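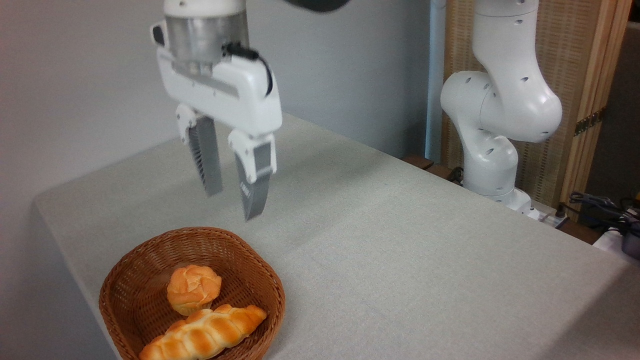 February
By Zoriana Horobets

Section 4. Preparing the Bread Basket and the Table

This section explains how to set the bread part of the breakfast table at Skitcombe guest house. It is for the morning team and for new colleagues in their first weeks. Please read it once completely before you start, and after that keep it near the bread shelf. Section 3 (cups, plates and cutlery) must be finished first.

4.1 What you need

- One woven basket for each table, round, with a thick rim
- One tablecloth for each table, from the upper shelf of the linen cupboard
- Napkins for lining, if the bread is sugared or very flaky
- Bread tongs, one pair for each basket
- The soft brush with the short handle
- Bread and buns from the morning delivery (Prins)

Note: The linen cupboard has a key. Jeanine Vermeulen keeps one, and the second hangs in the office behind the door. Put it back on the same hook.

4.2 Laying the cloth

1. Wipe the table with a damp cloth and let it dry fully. Water under the tablecloth makes a dark mark that stays until lunch.

2. Take a cloth in a plain, pale color. The pale gray-green is our usual one. The white cloths are for dinner only.

3. Unfold the cloth in the middle of the table and pull it from the corners, slowly. The hanging part should have the same length on the opposite sides.

4. Smooth it with your flat hand from the center to the outside. If there is a hard fold which does not go away, change the cloth. Do not iron it on the table.

Caution: Never iron a cloth on a Titolico table. The surface under it is varnished and becomes cloudy from heat. One table was already damaged in this way, and the repair was expensive.

4.3 Cleaning and checking the basket

1. Turn the basket upside down over the waste bin and tap it gently on the bottom.

2. Brush the inside. Follow the direction of the weave. In a tight weave the crumbs sit between the strands, and if you brush across them they only go deeper.

3. Pass your fingers slowly along the rim and then along the inside. You are feeling for broken ends. A broken end can catch a sleeve or scratch a finger.

4. If you find one short broken end, cut it with the small scissors close to the weave. If there are several, put the basket on the repair shelf and take another.

5. Smell the basket. It should smell of nothing, or a little of bread. An old or sour smell means that it was put away when it was not dry.

Caution: Do not put wicker in the dishwasher and do not leave it in water. For a sticky place, use a cloth with warm water and a drop of Tunenent soap, wipe again with clean water, and leave the basket in the air until the next day.

4.4 Filling the basket

The bread should look like somebody chose it, and a guest should be able to take one piece without touching the others.

1. Wash your hands, and use the tongs also when you think that no guest is looking.

2. Let warm bread rest on the rack for 18 minutes before it goes in the basket. If it goes in earlier, the steam stays below it and the bottom becomes soft.

3. Start with the round and tall pieces, for example a puffy bun. Put them toward the back of the basket, on the side away from the guest.

4. Put the long pieces in front of them. A braided roll looks best when it lies diagonally, so that the twist can be seen along its whole length.

5. For a small table, two pieces of a different shape are enough to begin. It is better to fill again after a short time than to make a mountain.

6. Keep the shiny side up. When a glazed piece is turned over, the glaze sticks to the basket and comes off.

Note: A bun with a rough, knobbly top breaks easily there. Hold it with the tongs low on the sides and do not press.

Note: Lining is not necessary for dry rolls with a firm crust. For sugared or flaky pieces use one napkin, folded in four, with the corners inside the rim. If a bun has cream inside, it does not go in a basket without lining. Ask in the kitchen when you are not sure what is inside.

4.5 Placing the basket on the table

1. Carry the basket with two hands, from below. Do not lift it by the rim when it is full.

2. Put it near the side where the guests sit, so they can reach it without crossing over the cups. It must stand completely on the table, with no part over the edge.

3. Leave one free hand's width around it. The butter and jam come next to this space, not in it.

4. Put the tongs on a small plate at the right side of the basket. For a left-handed guest, change the side if you know it.

5. Look at the cloth once more. Crumbs that fell during the placing are removed with the brush, toward you, into your hand.

4.6 Refilling during breakfast

1. Check each basket when you pass with the coffee.

2. When only one piece is left, bring a second basket already filled and exchange them. Do not add new bread on top of old bread.

3. The last piece goes back to the kitchen. Gonzalo Robles decides what is done with it.

4. Baskets are taken from the tables 16 minutes after the end of breakfast and not before, also when the room looks quiet. Late guests should still find something.

4.7 Common problems

The bread slides to one side.
The basket is not standing flat. Turn it a little on the cloth until it is steady. If it still moves, the bottom is bent and it belongs on the repair shelf.

There is a greasy mark on the cloth.
Put a clean napkin over it until the table is free. Afterward, write the table number on a paper and pin it to the cloth, so the laundry knows which side to treat first.

The delivery is too small.
Tell Rianne Vermeulen before 7:30. Until she answers, fill the baskets for the window tables first and use the sliced bread for the others.

A guest asks about ingredients.
Do not answer from memory, also if you had the same question yesterday. The list is in the blue folder in the kitchen, and Aroha Donnelly changes it when the recipes change.

Continue with Section 5, Butter, Jam and Honey.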